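# Visit Report: Farquharson Produce Store and Packing Hall, Irkatbridge

20/09/2024
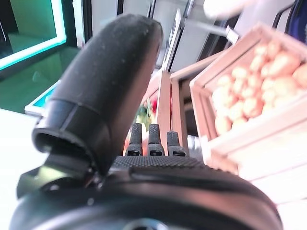

*Potatoes in a pale wooden slatted crate, Irkatbridge.*

## Purpose of the visit

The Dudine Food Service Office buys fresh vegetables for the school and hospital kitchens of the district. Under the current supply agreement, the office is required to visit each principal supplier once during the term of the contract. The Farquharson store at Irkatbridge supplies maincrop potatoes and, in smaller amounts, carrots and onions. The visit coincided with the company's autumn open day, and the delegation joined the public tour in the morning before meeting privately with the management in the afternoon.

The office was represented by Orsolya Csizmadia, supply manager, and Angus Imrie, kitchen standards officer. The delegation was received by Elspeth Drummond, general manager of the store, and by Ewan Gourlay, who is responsible for storage. Torquil Gourlay, who farms part of the contracted land, joined the group for lunch and for the discussion of varieties.

## Arrival and general arrangements

Visitors entered by the north gate and signed in at the weighbridge office. High-visibility vests and hair covers were issued at the door. The parking area was adequate, although the signs from the main road were poorly placed, and several visitors, including the delegation, drove past the entrance and had to turn at the creamery.

The site consists of 2 storage buildings, a packing hall and a small office block. The older building was put up for grain and converted later. It retains a sloping floor, which the company would like to level when funds permit. The newer building was completed in April of last year and holds the potatoes intended for institutional customers.

## Intake

Potatoes arrive from the fields in bulk trailers. Each load is weighed, given a field reference and sampled before it is tipped. Mr. Gourlay explained that the sample is washed and checked for greening, cuts, bruising and rot, and that the result is entered on a card that remains with the load until it leaves the site. The delegation asked to see the cards for the previous two deliveries to Dudine. These were produced without delay and matched the delivery notes held by the office.

Soil is removed on a set of rollers. The company does not wash potatoes before storage. Mr. Imrie noted that some of our kitchens have complained about the amount of soil at the bottom of the sacks. Ms. Drummond replied that brushing immediately before dispatch could be added for our orders, and she agreed to send a price for this.

## Storage

The new store is kept dark except when staff are working in it. Air is moved through the stacks by fans set into the rear wall, and the temperature is recorded at several heights. The delegation was shown the records for the past season. There were two short interruptions, both caused by loss of power, and in each case the temperature had returned to the normal range before the next working day. A standby generator has been ordered.

Mr. Gourlay gave a clear account of the curing period, during which freshly lifted potatoes are held slightly warmer so that small cuts can heal over. Loads lifted in wet weather are placed nearest the fans. He advised against accepting potatoes in the first days after lifting, even when kitchens are short of stock, as the skins are still easily rubbed off in transport.

The smell in the store was clean and earthy. The floor had been swept, the drains were clear, and bait stations were numbered and dated. A damaged door seal on the east side was pointed out to our hosts, who were already aware of it.

## Crates and containers

A considerable part of the tour was given to containers, and this was the subject of most interest to the delegation. The company uses large boxes for storage and smaller wooden crates for display, market orders and hand selection. The slatted sides allow air to reach the potatoes, and a crate can be inspected without being emptied.

Mr. Imrie raised the matter of filling. Where crates are heaped to the rim, the top layer may be pressed when a second crate is placed over it. Ms. Drummond stated that crates for transport are filled to a lower level and that full heaps are confined to display and to crates that will not be stacked. The delegation asked that this be written into the loading instructions for our deliveries.

The use of unfinished wood was also discussed. Wood of this kind is light and easily repaired, but it takes up moisture and cannot be cleaned to the standard required inside a hospital kitchen. The present arrangement, under which potatoes are transferred to our own plastic trays at the receiving dock, should therefore continue. Empty crates are to be returned with the driver.

## Packing hall

The hall was in operation throughout the morning. Potatoes pass over a sizing screen and then along an inspection table, where staff remove damaged or green ones by hand. Rejected potatoes go for cattle feed. The lighting above the table was good. Noise levels near the screen were high, and ear protection was offered to visitors but was not taken up by everyone. The company may wish to make it a condition of entry on future open days.

Our standard order is made up here in paper sacks. The delegation watched 17 sacks being filled, weighed and closed, and found no short weights. Labels showed the variety, the packing date and the field reference. The print was small, and a larger type size has been requested.

Members of the public were able to buy potatoes, onions and soup at a counter by the hall door. The baked potatoes served at lunch were of the variety Edari, which the company has grown on trial for two seasons.

## Discussion of varieties

Torquil Gourlay spoke in favor of Edari on the grounds of yield and its resistance to scab. Its flesh is firm and pale yellow. Our kitchens chiefly need a potato that mashes well, and Ms. Csizmadia was doubtful on that point, while accepting that it could be suitable for salads and for stews that are held hot for service. It was agreed that a trial quantity of 300 pounds would be delivered to the Dudine central kitchen and cooked in three ways, with the results shared with the grower.

The main variety will remain unchanged for the coming contract year.

## Matters agreed

- Farquharson will quote for brushing before dispatch.
- Fill levels for stacked crates will be added to the loading instructions.
- Sack labels will be reprinted in larger type.
- The office will arrange the Edari cooking trial and report to Mr. Torquil Gourlay.
- Payment terms were reviewed. The company asked for a shorter period than the present 90 days. Ms. Csizmadia undertook to put the request to the finance department, without commitment.

## Assessment

The store is well managed and its records are in good order. Staff answered questions directly and were willing to open any area on request. The delegation found no reason to alter the supplier's approved status. The door seal and the standby generator should be checked at the next delivery audit, which Mr. Imrie will carry out.

The office thanks Ms. Drummond and her colleagues for their time on what was a busy day for the site.

*Report prepared by Orsolya Csizmadia and Angus Imrie. Copies to the central kitchen, the finance department and Farquharson, Irkatbridge.*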